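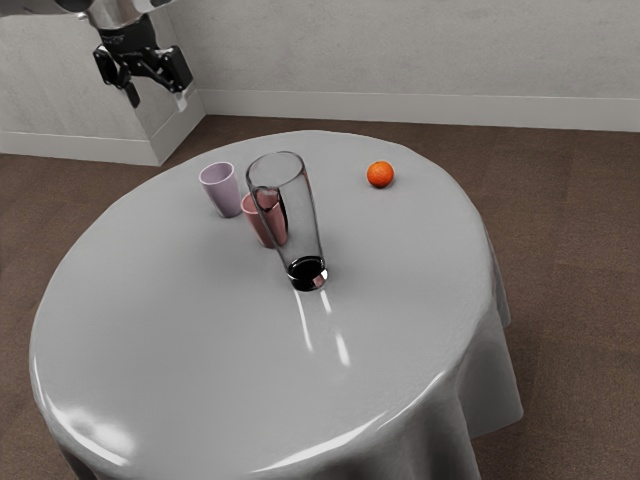 ¿De dónde sale el dinero para el parque?

¡Hola otra vez! Soy Sveva y hoy os quiero hablar de una cosa que suena aburridísima y que a mí me encanta: el presupuesto. Sí, sí, no os vayáis todavía.

Un presupuesto es una lista. En un lado se apunta el dinero que va a entrar y en el otro, en qué se va a gastar. Seguro que alguna vez lo habéis hecho con la paga (tanto para cromos, tanto para la hucha...). Pues un pueblo hace lo mismo, pero con muchísimos más ceros.

¿Y quién pone ese dinero? Una parte la ponen los vecinos con los impuestos. Los impuestos son un dinero que las personas mayores y las empresas pagan por obligación, y con él se arreglan las calles, se encienden las farolas y se compran libros para la biblioteca. Otra parte llega de gobiernos más grandes, como el del país entero.

Os cuento lo que pasó en Villanueva, que es donde vivo. En el pleno de junio (el pleno es la reunión en la que se juntan el alcalde y los concejales) había 800 euros sin gastar y dos ideas encima de la mesa: una fuente nueva para el parque o redes para las porterías. Sandro Farina, que es concejal, quería la fuente. Otro concejal, Benedikt Schmieder, prefería las redes. ¡Yo estaba sentada al fondo y no sabía con quién ir!

Primero hablaron los dos, por turnos, y luego se votó levantando la mano. En nuestro pleno votan nueve personas, así que no puede haber empate si votan todas y nadie se abstiene. Abstenerse es decir «ni sí ni no». Ganó la fuente, y el secretario lo apuntó en el acta, que es como el cuaderno donde queda escrito todo lo que se decide.

Una pregunta que me hacéis mucho: ¿puede ir un niño a un pleno? ¡Pues claro! Normalmente son abiertos, aunque hay que estar calladito mientras hablan los concejales. Id con alguien mayor y preguntadle después todo lo que no hayáis entendido. Yo la primera vez no entendí casi nada, y eso que llevaba libreta.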